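Manipulation and Grasping board » Methods and results » Two-handed demos on knitwear: does filtering beat more data?

Print this thread | E-mail this thread

gritstone_lad
Posted 9:14 am

Putting this up before we write it properly, because I would like somebody to pick holes in it while there is still time to rerun things.

The task is taking a knitted item from a heap and laying it out flat on a table with two arms. All training data comes from people using a pair of hand-held grippers, no teleoperation. We had 1,375 demonstrations by the end of January. The policy is the same one we used for the towel work, nothing clever, wrist views only plus gripper width.

Trained on everything, it got the garment flat in 21 out of 60 trials. The usual failure is that the left gripper takes hold of a fold and not a single layer, then the right one takes the next fold along, and the two pull against each other until something slips.

So we went back through the demos and threw out every one where either gripper closed on more than two layers at first contact. That left a good deal less data and the policy got better. I will give the second figure when the repeat is done, as the first run of it was on a different table height and I don't trust it.

The claim I want to make is that for stretchy fabric the first grasp decides most of what follows, and that demos with a poor first grasp do harm even when the person rescues them later.

Vindness_bench
Posted 9:52 am

How did you decide what counts as more than two layers? If a person sat and judged it from the wrist view then you have a labelling step that needs describing, and probably a second person doing the same set so you can report how well they agree.

gritstone_lad
Posted 10:05 am

One person, from the wrist view, with the gripper width as a check. Fair point on the second labeller. We can do that.

oddsocket
Posted 10:31 am

I don't buy the claim as written. When you take out the bad first grasps you also take out the recoveries. The policy then never sees what to do when it has a handful of cloth, and it will get a handful of cloth sooner or later. We had this at Ham with pillowcases. The filtered policy looked better over the first batch of trials and then we changed the heap a bit and it fell over. It just stood there holding a lump.

Have you tried keeping the demo but cutting the start off? Leave in the regrasp, lose the mistake.

gritstone_lad
Posted 10:48 am

Not yet. It was on the list and got dropped because cutting the start means the first frames have a hand already closed, and the policy has no short history to go on.

oddsocket
Posted 10:55 am

Then pad it. It's an afternoon's work. I would want to see it before believing that the recoveries are harmful, which is a much bigger thing to say than "clean data helps".

tern_and_tide
Posted 11:40 am

Agree with oddsocket on the wording, but I think the effect itself is real. On the Skota set (also knitwear, also hand-held) we saw the same thing without filtering at all. We asked the second group of people to take the cloth by an edge and lift before bringing the other hand in. Their demos were slower and the policy trained on them was steadier. No recoveries to speak of in that half either, and it did not freeze when it got a lump. It let go and tried again, which surprised us a bit. I think it learned that from the ordinary opening motion at the end of each demo.

Vindness_bench
Posted 12:02 pm

That is a different comparison though. You changed the people as well as the instruction. Some people are simply neater with their hands.

tern_and_tide
Posted 12:09 pm

Some of them were in both groups. I would have to look up which ones. But yes, it wasn't designed as a comparison.

plumbbob
Posted 1:27 pm

Boring question from the hardware side. Which pads are you running? With the smooth Beltinier pads we could hardly hold a knit at all unless we took a great wad of it, so everybody took a great wad of it. When we went to a rougher surface people started pinching less cloth without being told to. If your pads were changed part way through, your filter might just be picking out the later demos.

gritstone_lad
Posted 1:44 pm

That is a good thought and slightly worrying. The pads were changed once, before Christmas. I'll split by date tonight and see how the filter falls across it. The arms use the newer pads throughout, so if you are right then the early demos are also wrong in a second way.

One of the demos we argued over, so people can see the sort of thing we mean.

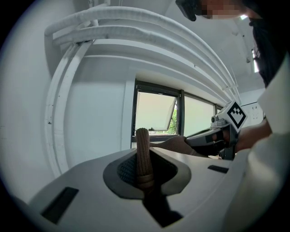

Brown knit held in the near gripper, second gripper on the right with its marker cube. Keep or drop?

Vindness_bench
Posted 2:10 pm

I'd drop it. The knit is rolled into a tube where it comes up out of the gripper and there's a darker fold wrapped round the base. I couldn't tell you how many layers are in that pinch and I don't think a labeller could either.

oddsocket
Posted 2:16 pm

Keep. The cloth going across to the other gripper is a flat, fairly broad band. If the second hand can work with that part then the roll in the first hand may not matter. You would be binning it on the strength of one side only.

Which is my problem with the rule, really. It looks at each gripper on its own, and this is a two-handed task.

tern_and_tide
Posted 2:33 pm

Could you score it and not drop it? Give each demo a weight from the worse of its two grasps. Then the arguments like this one matter less, as it would go in at a low weight either way.

gritstone_lad
Posted 3:05 pm

Weighting is easy enough for us to run. I'm less keen on it for the paper because then there is a number to tune and somebody will ask how we picked it. But as a check on the filter it makes sense.

So the list at present is: second labeller on the full set, split by pad change, cut-start version with padding, weighted version. I'll also change the claim to say that poor first grasps hurt at this amount of data, and leave recoveries out of it until the cut-start run is back.

plumbbob
Posted 3:12 pm

Do the pad split first. It could make the rest pointless.

oddsocket
Posted 3:20 pm

Seconded. And please change the heap between batches – same garment dropped the same way each time tells you very little.

gritstone_lad
Posted 9:38 pm

Pad split done. The filter does lean towards the later demos, as plumbbob said, but it isn't the whole story. Taking only the demos made with the newer pads, there are still plenty that fail the two-layer rule, enough to train with and without. Those two runs are queued. If the gap is still there I'll be a lot happier.

Vindness_bench
Posted 9:51 pm

Match the number of demos in the two runs or you'll be back here answering that as well.

gritstone_lad
Posted 9:55 pm

Already matched. Will post when the 60 trials on each are finished.

Comments from readers (3)

loomfixer: Not a robotics person but I worked with knits for years. Rib stretches far more across than along. If your grippers take it in a different direction each time, then the same pull gives a very different result. Might be worth noting the direction in your labels.

kestrel_lane: Would like to see the filtered list shared along with the full set. We have a towel set we could run the same rule over.

halfpennyworth: Disagree with weighting by the worse grasp. In our trials one good hand was enough to save most of them. Use the mean, or try both.

Contact the board | Copyright remains with the posters | Back to top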